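The Slowest Pool Hall in Town

The summer robotics club at Vemen meets on the second floor, over a shop that sells used pianos. The stairs are steep, the coffee is free and worth it, and on any given evening you can find several bright people arguing about how hard to hit a ball the size of a grape.

Teaching a robot to play pool was supposed to be the easy project. The hard one, folding laundry, was voted down in the first week. Since then the club has logged 381 attempted shots, which would take a reasonably sober person one evening and has taken the club most of the summer.

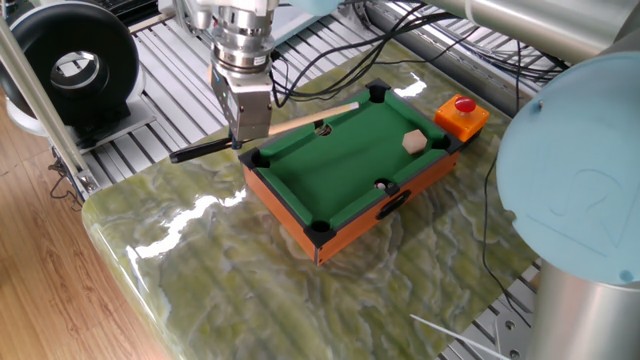
Lining up over the small table, cue in the gripper, white ball by the side pocket.

The trouble starts with the grip. People hold a cue loosely and let it slide through the fingers. The gripper has two moods, clamped and dropped, so the whole arm has to do the stroke. The first version of the code pushed the ball along politely, like someone moving a shopping cart out of the way. The second version sent it under a radiator, where it spent the weekend.

Students keep a notebook called Pfister, named for reasons that left with last year's class. It runs to 99 pages. Page 14 says "too fast." Page 15 says "too slow." Page 16 is a very nice drawing of a duck.
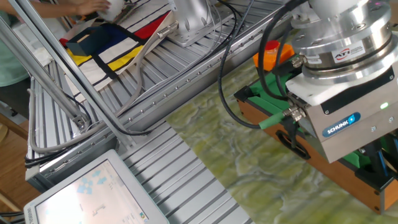
The wrist up close, with the force-torque sensor stacked above the gripper.

Much of July went into reading forces at the wrist, with the aim of knowing when the tip has met the ball and when it has met the table. The club's program for this, Stustell, is 272 lines long and has a comment near the top that reads "do not touch, we mean it." It has been touched by every member.

In August the club plays its neighbors from Fondidwood, who have built a pool robot of their own and are said to be insufferable about it. First to sink 2 balls wins. The organizers have booked the room for the entire afternoon.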